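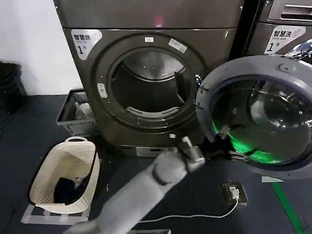
Fig. 1. Arm at the open washer, dark clothes in the basket. Dryer no. 1 at upper center.

Handout 2: Notes from the Mirnham open day (May)

Triin Hunt ran the laundry demo. Over 100 visitors came, most of whom own a washing machine and had opinions.

Watch for:
- where the arm meets the door rim. Cloth likes to catch on rims, at Mirnham and at home
- the handle cutout on the basket. Arvid would call it a grasp point – you may call it a hole
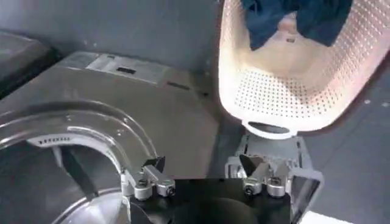
Fig. 2. Wrist view: fingers apart, basket tipped.

Write up one step of the task, 700 words. Daiane Arruda's group did 2000 last year and I read them all.

Print this page
E-mail this page

Recent handouts
Handout 1: Grippers and socks
Notes on the Hanrahan visit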